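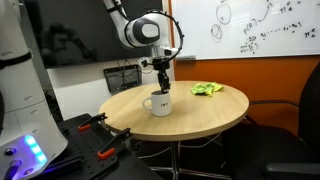 A white mug and a yellow-green cloth on a round table.

Why does a mug have a handle?

Have a look in your kitchen cupboard and you will probably find a whole crowd of mugs in there. There might be tall ones, fat ones, one with a chip in the rim that everybody still likes best. They can be very different from each other, but nearly all of them have a loop sticking out of one side, and it is such an ordinary thing that you may never have stopped to wonder about it.

Let's begin with what is inside. When a grown-up makes a cup of tea, the water is very hot indeed, and heat loves to travel. It moves out of the tea and into the wall of the mug, and from there it would be quite happy to move into your fingers as well – ouch! The handle stands away from the wall with a gap of air in between. Heat has only two small places where it can creep into the handle, one at the top and one at the bottom, and the air around the loop helps to carry it off again. So the handle stays much cooler than the rest.

What is a mug made of?

Lots of mugs are ceramic, which means they started out as soft, squashy clay. The clay is shaped, often in a mould, and the handle is usually made separately and stuck on with a runny clay mixture called slip. (It really is slippery, so it's a good name.) Then the mug is dried and baked in a very hot oven called a kiln. Many mugs are also given a shiny coat called glaze, a bit like a thin layer of glass, and this stops your drink from soaking in.

Ceramic is hard, but it doesn't bend. If you drop a plastic beaker it may bounce and roll under the cooker, but a ceramic mug is far more likely to crack. Put yours down a good way in from the edge of the table, especially if the table is a round one, where there are no corners to tuck things into.

And what about the cloth?

A cloth is made from lots and lots of tiny threads with little spaces between them. When you lay it on a spill, the liquid is pulled up into those spaces all by itself. The proper name for this is capillary action, and you can see it happen at home.

Try it yourself

You will need a dry cloth, a saucer and a spoonful of cold water. Pour the water into the saucer and dip just one corner of the cloth in it. Now wait and watch the wet patch climb! When you have finished, spread the cloth out flat to dry. It will dry more slowly if you leave it in a heap, as the air can't get to the folds in the middle.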